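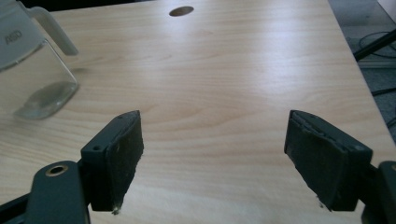
The Irnholm Journal Swap Is Back, and Sign-Ups Open Today

3 Dec 2022

Okay, I have been sitting on this news for two whole weeks and I am terrible at sitting on news, so let me just say it. The Irnholm Journal Swap is coming back for another round, it's bigger than last time, and you can put your name down starting today!

If you missed the first one back in July, the idea is pretty simple. You sign up, you get paired with someone you've never met, and for 30 days the two of you write to the same daily prompt and trade pages at the end of each week. That's it. No grades, no gold stars, no pressure to sound wise. Some people write half a page about their dog. Some people fill a notebook. I wrote three pages one morning about why I keep buying lamps, and I learned more about myself from that than from the last two self-help books I finished (okay, half finished).

We had 505 people in the July round, which floored me, because I'd printed the welcome sheet thinking we might get a couple dozen from the Cerkcombe crowd and a few of my very patient relatives. Between all of you, you sent in 3284 pages. I know the number because you uploaded them one at a time and I watched the little counter like it was a ball game.

So what's different this time? A few things, and most of them came straight out of your emails.

The biggest change is the pairing. Last round I matched everybody by hand off a spreadsheet, with a pot of tea and a highlighter, and while I loved doing it, I also matched one poor soul with herself. (She'd signed up twice. She was very gracious and said she got along great.) This time the matching runs through Estuvano, the little scheduling site a lot of you already use for our Sunrise Calls. You fill out one form, pick how often you'd like to hear from your partner, and say whether you want someone at the same stage of life or someone at a totally different one. I'd nudge you toward different, but it's your journal.

The second change is the prompts. Last time they went out all at once, and I heard from a bunch of you that you'd read the whole list on day one and then spent the rest of the month dreading day nineteen. (It was the one about apologies. I dreaded it too.) Now they'll land in your inbox one morning at a time, so you only ever have to face the one in front of you. If you'd still like the full list up front because surprises make your stomach hurt, check the box on the form and I'll send it over.

Third, and I'm really excited about this one, we're adding small circles. A circle is 8 people, all writing on the same schedule, who meet on a video call once a week to talk about how it's going. You don't have to read anything out loud. You don't even have to turn your camera on. I tried this with a test group in the fall and I was so nervous before the first call that I reorganized my whole spice shelf, and then we ran over by an hour and I didn't want to hang up.

Circles are optional. Your partner swap happens either way.

Now, the paper part. Viklund is making the notebooks again, the same soft-cover ones with the dotted pages, and yes, they fixed the ribbon. I got a pile of emails about that ribbon! The new one is wider and stitched into the spine, and I've been yanking on mine all week and it's holding up fine. There's a green cover and a gray cover. You do not need to buy one to take part. Use a legal pad, use the back of your kid's homework, type it in your phone on the bus. The page counts wherever it lives.

If you're on the fence, can I tell you what I keep hearing? People say they signed up to build a habit and the habit part was fine, but what they still think about is the stranger. Somebody out there knows that you're scared about the new job, or that you want to learn the cello at an age when people don't usually start the cello, and they wrote back and said go for it. I still write to my partner from July. We've never talked on the phone. She knows about the lamps.

I should say this isn't therapy and I'm not a therapist. I'm a coach who likes stationery. If you're going through something heavy right now, please talk to somebody trained for it, and come write with us too if that feels good. There's a short page of support links in the welcome packet, and I've made it easier to find than it was last time.

A few practical bits before I let you go.

Sign-up is on the Irnholm page, under Swaps. The form takes a couple of minutes unless you're like me and you retype your own bio six times. The swap itself is free. Circles are pay what you can, and "nothing this month" is a perfectly good answer.

We start on New Year's Day. I know, I know, everybody starts everything on New Year's Day. I went back and forth on it and almost pushed it later, but so many of you asked for that date that I gave in. If you miss the first morning because you're asleep until noon, start when you wake up.

If you did the July round and you'd like the same partner, you both need to type each other's first name in the box at the bottom of the form. Just one of you won't do it, and I'm not going to be the one who breaks the news to the other person!

And for everyone near Cerkcombe, we're going to do an in-person kickoff in the back room of the library, with hot cider and a big table and as many spare pens as I can carry. The time is still being worked out. I'll post it on the Swaps page as soon as the room is booked, and I'll put it in the next newsletter as well. Bring a mug if you have one you like.

Questions can go in the comments or straight to my inbox. I'm slow in the mornings but I do get to all of them.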